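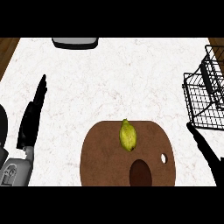
*Vorbereitungsplatz in der Simulation, zwei Arme, Schneidbrett mit Frucht, rechts der Drahtkorb.*

# Besuch bei Prokstead, 1. Oktober 2020

Teilgenommen haben für uns Sabine Rathjen (Einkauf), Emlyn Maddocks (Instandhaltung) und ich (Küchenplanung). Bei Prokstead haben uns Nomvula Zulu aus der Projektierung und Hui-mei Fu aus der Simulation betreut. Rhodri Maddocks von Olatunji kam am Nachmittag für den Teil zur Finanzierung dazu. Mit unserem Emlyn ist er nicht verwandt, im Protokoll stehen deshalb die Vornamen.

## Worum es geht

Für den Umbau der Kaltküche ist ein Vorbereitungsplatz mit zwei Roboterarmen im Gespräch. Er soll Obst und Gemüse aus Körben aufs Brett legen und nach dem Schneiden weitergeben. Geschnitten wird vorerst weiter von Hand. Im Investitionsplan steht dafür bisher nur eine Zeile ohne belastbaren Betrag. Bis November muss daraus ein Antrag werden, sonst rutscht das Vorhaben in die nächste Planungsrunde, und der Bodenbelag wird ohne die Leitungswege verlegt, die wir für die Arme brauchen.

Prokstead hatte uns vorab einen Richtpreis genannt. Der Besuch sollte klären, was darin enthalten ist.

## Rundgang

Die Halle ist kleiner als gedacht. Vorne stehen die Montageplätze, dahinter das Lager und am Ende ein verglaster Raum, in dem die Simulation gerechnet wird. Frau Zulu hat mit dem Lager angefangen, was für uns günstig war. Man sieht dort schnell, welche Teile ein Anbieter vorrätig hält und welche er erst bestellt. Fingersätze und Kabel lagen in größeren Mengen im Regal. Handgelenkeinheiten waren nicht vorrätig, sie werden bei Auftrag beschafft. Emlyn hat nach der Lieferzeit im Reparaturfall gefragt. Eine feste Zusage gibt es nur mit Wartungsvertrag.

An den Montageplätzen wurde an einer Anlage für einen anderen Kunden gearbeitet. Fotografieren war dort nicht erlaubt. Aufgefallen ist uns, wie viel Platz der Schaltschrank braucht. In unserer Aufstellung war er unter dem Tisch eingezeichnet, und das geht mit unserem Unterbau nicht. Er muss an die Wand oder in den Nebenraum. Im Nebenraum steht bisher das Regal mit den Backblechen.

## Simulation

Frau Fu hat uns den Platz am Bildschirm gezeigt. Die Arme greifen von links und von rechts auf die Arbeitsfläche zu, dazwischen liegt das Schneidbrett. Als Probestück diente eine gelbgrüne Frucht, der Form nach eine Birne oder Quitte. Ich hatte um etwas Unregelmäßiges gebeten. Äpfel zeigt jeder Anbieter gern, bei uns kommen aber auch Birnen, Kohlrabi und Fenchel an.

Besprochen haben wir vor allem drei Fragen.

**Greiferfinger.** Im Modell sind die Finger schmal und laufen nach vorn zu. Das ist gut, wenn Ware dicht liegt. Für weiches Obst wollte Frau Fu sich nicht festlegen. Sie hält breitere, nachgiebige Auflagen für nötig und hat sie bei reifen Birnen dringend empfohlen. Im Richtpreis sind sie nicht enthalten. Es gibt sie als Wechselsatz, und wir sollten je Arm einen zweiten Satz einplanen, damit einer in der Reinigung sein kann.

**Korb.** Der Drahtkorb mit Bügel stammt aus dem Modellvorrat von Prokstead. Unsere Körbe sind geschlossen und höher. Der Bügel ist ein eigenes Thema, weil er quer über der Öffnung stehen kann und der Arm dann von der Seite hinein muss. Wir haben vereinbart, dass wir zwei unserer Körbe als Muster schicken. Falls sie sich als ungeeignet erweisen, kommt ein neuer Korbbestand in den Antrag. Das wäre kein kleiner Posten, weil die Körbe auch in die Spülstraße und auf die Wagen passen müssen.

**Arbeitsfläche.** In der Simulation ist die Platte fast weiß mit feiner Steinzeichnung. Wir haben Edelstahl. Frau Fu sagt, die Kameraerkennung müsse auf spiegelnden Flächen neu eingestellt werden, in ungünstigen Fällen brauche man eine matte Auflage. Das Einstellen wird nach Aufwand berechnet. Frau Rathjen hat darum gebeten, dafür einen Festpreis anzubieten, auch wenn er höher liegt als die Schätzung.

Wer an die Simulation zu hohe Erwartungen hat, sollte wissen, dass sie die Wege und die Reichweite klärt. Zur Druckempfindlichkeit der Ware sagt sie wenig. Das hat Frau Fu von sich aus gesagt, und ich rechne es ihr an. Für den Antrag heißt das, dass wir einen Versuch mit echter Ware brauchen. Prokstead bietet dafür einen Versuchstag mit 100 Griffen je Warensorte an. Die Gebühr wird bei Auftrag angerechnet. Die Ware bringen wir mit.

## Was der Richtpreis enthält

Frau Zulu ist die Liste mit uns durchgegangen. Ich gebe sie so wieder, wie wir sie für den Antrag brauchen. Beträge stehen im Beiblatt von Frau Rathjen.

| Posten | im Richtpreis | Bemerkung |
|---|---|---|
| 2 Arme mit Steuerung | ja | Schaltschrank ohne Wandmontage |
| Standardfinger | ja | ein Satz je Arm |
| Nachgiebige Auflagen | nein | Wechselsatz, doppelt einplanen |
| Software Josivent | teilweise | nur das erste Jahr |
| Schutzeinrichtung | nein | hängt von der Aufstellung ab |
| Inbetriebnahme | ja | ohne Anpassung an Edelstahl |
| Schulung | teilweise | nur Bedienung, keine Instandhaltung |
| Körbe und Bretter | nein | nach Mustertest |
| Elektroanschluss | nein | bauseits |

Die Software war der Punkt, an dem wir am längsten saßen. Josivent wird als Jahreslizenz verkauft und läuft nach dem ersten Jahr auf unsere Kosten weiter. Ohne Lizenz fahren die Arme die gespeicherten Abläufe noch ab, neue lassen sich aber nicht anlegen. Für eine Küche mit wechselndem Speiseplan ist das keine brauchbare Notlösung. Die Lizenz gehört also in die laufenden Kosten, und zwar von Anfang an. In unserem Entwurf fehlte sie ganz.

Bei der Schulung hat Emlyn nachgehakt. Die Bedienung lernt das Küchenpersonal vor Ort. Der Kurs für die Instandhaltung findet bei Prokstead statt, mit Übernachtung. Er möchte, dass zwei Leute hinfahren, damit es im Urlaub keine Lücke gibt. Ich habe das so notiert.

## Kauf oder Miete

Rhodri von Olatunji hat drei Wege vorgestellt: Kauf, Mietkauf und reine Miete mit Rückgabe. Die Laufzeit beträgt bei beiden Mietformen fünf Jahre. Beim Mietkauf ist die Wartung frei wählbar, bei der reinen Miete ist sie Pflicht und in der Rate enthalten.

Frau Rathjen neigt zum Kauf. Die Mittel für den Umbau sind investiv gebunden und dürfen nicht ohne Weiteres in Raten umgewandelt werden. Dagegen steht, dass niemand von uns sagen kann, wie stark Feuchtigkeit und Reinigungsmittel den Armen zusetzen. Prokstead gibt die Arme für den feuchten Bereich frei, allerdings mit Schutzhülle, und die Hülle ist ein Verschleißteil. Einen Preis dafür hatte Frau Zulu nicht zur Hand, sie reicht ihn nach.

Rhodri hat ausgesprochen sachlich vorgetragen und auf Nachfrage auch die Rückgabebedingungen ausgedruckt. Eine Stelle darin gefällt mir nicht. Gebrauchsspuren aus »nicht bestimmungsgemäßer Reinigung« gehen zu Lasten des Mieters, und was bestimmungsgemäß ist, steht in einem Anhang, den wir noch nicht haben.

## Lamance zum Vergleich

Von Lamance liegt uns ein zweites Angebot vor, ebenfalls für einen zweiarmigen Platz. Der Grundpreis ist niedriger. Nach dem Gespräch bei Prokstead traue ich dem Vergleich aber nicht mehr, denn im Angebot von Lamance kommen Software und Wechselfinger gar nicht vor. Entweder sind sie enthalten oder vergessen. Ich schicke Lamance die Tabelle von oben mit der Bitte, jede Zeile auszufüllen. Erst danach rechnen wir weiter.

## Platzbedarf

Emlyn hat bei Prokstead den Abstand zwischen den Armsockeln abgenommen und mit unserem Grundriss verglichen. Der Platz passt an die Fensterseite, wenn das kleine Handwaschbecken versetzt wird. An der Innenwand passt er ohne Umbau, dort ist aber der Durchgang für die Wagen zu eng, sobald eine Schutzeinrichtung davorsteht. Das Versetzen des Beckens ist in keinem Budget enthalten. Es müsste mit dem Hygieneplan abgestimmt werden, was erfahrungsgemäß länger dauert als die Arbeit selbst.

Auf der Arbeitsfläche muss auch noch Platz für die Behälter bleiben, in die geschnittene Ware kommt. Ich hatte sie in der Skizze vergessen. Frau Fu nimmt sie in das Modell auf, wenn sie unsere Behältermaße bekommt.

## Offene Punkte

- Zwei Musterkörbe und die Behältermaße an Prokstead (ich)
- Festpreis für die Anpassung an Edelstahl (Frau Zulu)
- Preis und Standzeit der Schutzhüllen (Frau Zulu)
- Anhang zur Reinigung aus dem Mietvertrag (Rhodri)
- Tabelle an Lamance, Rücklauf abwarten (ich)
- Klärung, ob Wartung aus dem Gerätetopf bezahlt werden darf (Frau Rathjen)
- Kosten für das Handwaschbecken, zweites Angebot einholen (Emlyn)
- Warensorten für den Versuchstag festlegen, Birne und Fenchel auf jeden Fall (Küche)

## Einschätzung

Prokstead hat auf uns einen ordentlichen Eindruck gemacht. Fragen nach Grenzen der Anlage wurden beantwortet, auch wenn die Antwort nicht verkaufsfördernd war. Der Richtpreis allein taugt für den Antrag nicht. Mit Auflagen, Lizenz, Schutzeinrichtung und Schulung liegt der Betrag deutlich darüber, und die bauseitigen Arbeiten kommen noch dazu.

Ich schlage vor, den Versuchstag zu buchen und den Antrag in zwei Teilen zu stellen, erst die Leitungswege und den Anschluss, danach die Anlage. Die Leitungen kosten im offenen Boden wenig und schaden nicht, falls wir uns am Ende gegen die Arme entscheiden. Frau Rathjen prüft, ob die Teilung zulässig ist. Den Termin für den Versuchstag stimme ich mit der Küche ab, die Ware dafür muss über die normale Bestellung laufen.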